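The scalp clinic at the end of the Sastedum tram line
Thu 14 April
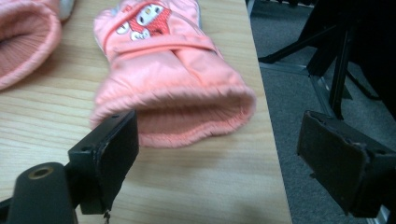 Eleven years of other people's hair

The trichologist who runs the Arellano clinic in Zekivthorpe would like it known that she doesn't own a miracle shampoo. She gets asked for one before people have their coats off.

"They sit down and say, what do I buy," she says. "I haven't even looked at the head yet."

She trained as a hairdresser, got curious about why some clients kept thinning in the same spot, and went back to school. She has been seeing scalps full time for 11 years. Last year she saw 401 new patients, a figure she gives with the weariness of someone who typed up every one of the notes.

Most of them have already been treated by the internet. One man arrived with a rosemary oil routine that took longer than his commute. "He smelled wonderful," she says. "He also had a thyroid problem, so I sent him to his doctor."

On waiting

A first visit runs long. She asks about diet, illness, medication, tight braids, and whatever was going on three to 6 months ago, when a lot of shedding gets its start. Patients find this last part annoying – they would prefer to blame the water in Sastedum.

"I've had the water tested. People don't like hearing that either."

Then comes the magnified look at the scalp, and then, often, the advice to wait and come back. She admits it's a hard thing to charge for.

On mirrors

She took the big mirror out of the consulting room when the clinic moved from Rakden. Patients talked to it and not to her. There is a small one in a drawer, on request.

What about surgery? She refers people on if they want it and are suited to it, and she tells a fair number that they aren't. A few go anyway and come back to show her. "Some of them look great," she says. "I tell them so. It's only polite."

The clinic adds a Saturday session in June. She is already looking forward to it less than her patients are.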